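Search this site
Enter keyword or item ref
Go

Plolcombe Community Hall: Linen and Laundry Area Inspection
Last updated: June

Inspected by: Rasa Hunt
Received by: Poul Bundgaard
Area covered: laundry room, linen store, folding room, rear corridor
Scoring: P = pass, A = action needed, N = not checked

1. Laundry room

1.1 Floor dry and free of trip hazards. P
1.2 Washer isolation switch reachable and labelled. P
Comment: label replaced after the last visit. Old adhesive still on the wall plate.
1.3 Dryer lint filter clean. A
Comment: filter matted on arrival at 9.15. The log sheet was last signed on Friday. Sign at each clean, including days with a single load.
1.4 Dryer duct secure, no crushing behind the unit. P
1.5 Detergent stored below eye level, lids closed. A
Comment: one tub of Radarier powder on the top shelf, lid off. Moved during the visit.
1.6 Safety data sheets on the hook by the door. P

2. Linen store

2.1 Shelves fixed to wall. P
2.2 Clear gap below light fitting. A
Comment: tablecloths stacked too high on the left bay. Take the top six down to the lower shelf.
2.3 Door closes fully on its own. P
Comment: closer adjusted by Navickas, job 697. Closes from any angle.
2.4 No clean linen on the floor. P

3. Folding room

3.1 Table stable, no damage to edges. P
3.2 Baskets free of splits and sharp plastic. P
Comment: all baskets in use to be the open-sided type. Two older solid tubs withdrawn.
3.3 Table height suitable for standing work. A
Comment: Sorcha Halliday reports back strain after long sessions. Trial risers at the Dundgate end and review at the next inspection.

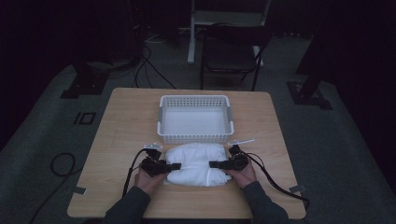
Item 3.2: white basket with perforated sides, white cloth in front.

3.4 Carpet flat, no lifted seams. P
Comment: seam by the radiator re-glued. Check again once the heating is back on.
3.5 Lighting adequate over work surface. P

4. Rear corridor

4.1 Exit route clear to full width. A
Comment: three folded chairs against the wall beside the exit. Remove. The same point was raised last time.
4.2 Extinguisher in place, pin and seal intact. P
4.3 Emergency light test. N
Comment: key to the test switch not available. Nima Taheri to arrange.

Result: 93 per cent of items checked since January have been closed within the month. Item 4.1 is a repeat and goes to Shahzad Durrani for sign-off.

Related items
Dryer lint log (blank)
Kitchen inspection checklist
Manual handling notes for hall users
Fire door register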